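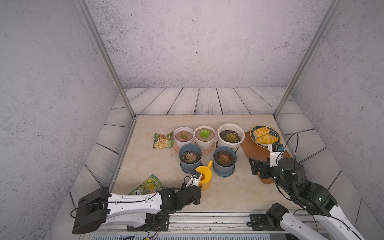
*Figure 1. Potted rosette succulents. Photo: Quinlan Houseplant Survey, Seltville.*

### 3.2 Watering habits and reported losses

We asked 306 households in Seltville how often they watered their succulents, and then, in a separate part of the form, how often they believed they watered them. The two answers agreed in 96 cases. The rest of the sample falls into a group we labeled "optimistic," after a reviewer objected to our first label.

Losses were highest among owners who watered on a fixed schedule, and the schedule was usually one meant for ferns. Pot material mattered less than we had hoped when we wrote the grant — the Wamex soil probe found larger differences between kitchens than between clay and plastic. Owners who reported forgetting their plants for most of September did well, a result they accepted with more pride than the data support.
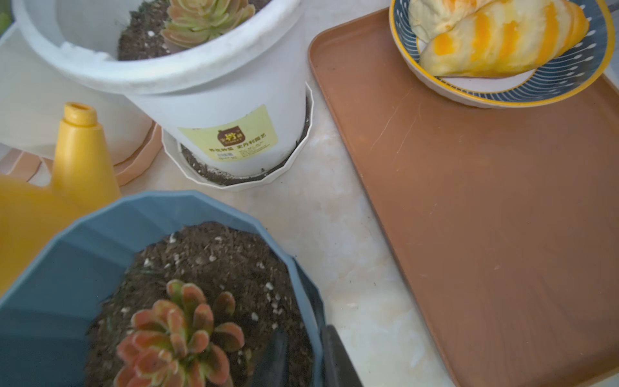 **Should a rosette succulent be watered on a set day?**
Check the soil first and water only when it has dried all the way down, whatever the calendar says.

Responses from the Gonik apartments were analyzed separately, as the building's heating made every month resemble July. Section 3.3 takes up saucers, on which opinion was stronger than evidence.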